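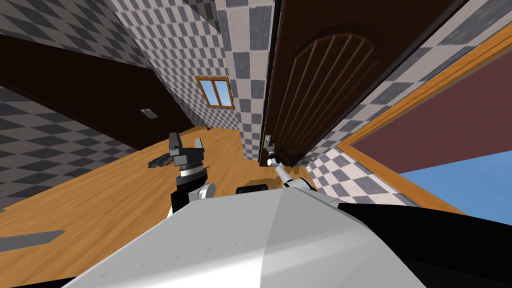
Two arms and a wooden floor, in a computer-rendered scene.

Suststead, the new thriller from director Jericho Panganiban, opens in theaters January 11, 2018. Ronaldo Talavera wrote the script and plays Paulauskas, a retired safecracker who goes back to work when his brother disappears.

Fandasell is releasing the film on 653 screens. It runs 100 minutes. Panganiban's last feature, Brorker, opened on 177 screens and is now out on disc.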